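Home | Forums | Exchanges & Mentoring | Members | Search | Log in

Exchanges & Mentoring > Past Trips > Was the Tandik exchange worth it for you?

Posted by marblecake_jo, December 27, 2021

Okay so I've been putting off writing this up for ages, and I finally have a quiet week. I was one of the mentors on the Tandik exchange back in May. There were 30 of us in the group counting mentees, and I know at least a few of you are on here, so please chime in!

Short version, I loved it. I came home exhausted and with a suitcase full of tea, and I still talk to my mentee most weeks. She's building a booking tool for small clinics and she is so far ahead of where I was at that age that I mostly just listen and ask when she last took a day off.

What I'm less sure about is the schedule. We had 6 days, and it felt like we spent half of them on a bus. Did anybody else feel that way, or was it just my group?

Reply from pinto_and_rice

Not just your group. I was on the second bus and I'm pretty sure I can draw the road to Dodito from memory. I liked the school visit a lot (the girls asked better questions than most job interviewers I've met) but getting there and back for 50 minutes with the students was silly. We should've stayed over in Dodito and done a full day.

Reply from northporch

I'm going to disagree a little. The bus was where I got to know people. At the dinners everybody sat with whoever they already knew, and on the bus you got stuck next to somebody new for two hours. My best conversation of the whole trip was with a mentee from the other cohort who wanted to know how to ask for a raise without throwing up.

The opening ceremony, though. Could've been an email. So many speeches!

Reply from marblecake_jo

Ha, fair, I did sleep through most of my bus time so maybe that's on me. And yes to the speeches. I was starving by the third one.

Reply from lefty_in_socks

Mentee here, hi everyone :) I want to put in a word for the ceremony. My parents came to it. They had been nervous about the whole program, and hearing people stand up and say out loud what we'd be doing mattered a lot to them. For you it was a long evening, for my mom it was the night she stopped asking me when I'd quit. Please don't cut it. Shorter, sure.

Reply from northporch

Well now I feel like a grump. You're right, I hadn't thought about the families at all. I take it back, keep the ceremony and give people snacks first.

Reply from pinto_and_rice

Snacks first, seconded. Can we talk about the money side too? I paid 110 dollars for the extra baggage going home, and the packet from Clisen said all bags were covered. I wrote to them in the summer and got a nice note back and no refund. Did any of you have better luck?

Reply from marblecake_jo

I got mine back, but I had to send the receipt twice. Use the form on the Clisen page, the regular inbox seems to be a black hole. And put your cohort name in the subject line. 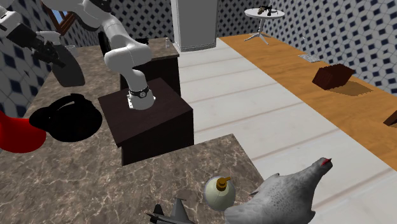
The other thing I wanted to bring up is the follow-up calls. We were promised one a month and I think my cohort had two before they fizzled. I don't want to blame anybody, people have jobs and kids and the time zones are awful. But the week itself was so intense, and then it went quiet so fast. I'd be glad to host one in the new year if people want it. No agenda, bring coffee, talk about whatever you're stuck on.

Reply from lefty_in_socks

Yes please!! Mornings your time are best for us. I can bring the Kauppinen cohort too, they never got any calls.

Reply from pinto_and_rice

I'd rather have a topic, or it turns into forty minutes of people saying "you're on mute." But I'll come either way.

Comments from readers

quiltmap: Applying for the next round, this thread helped a lot. Packing a pillow for the bus.

oat_driver: I was on the Kauppinen side and can confirm, zero calls. Count me in.

tallweeds: Does anyone know if first-time mentors need a reference letter? The packet says two different things.

Contact us | Forum rules | Privacy | © 2021 All rights reserved | Back to top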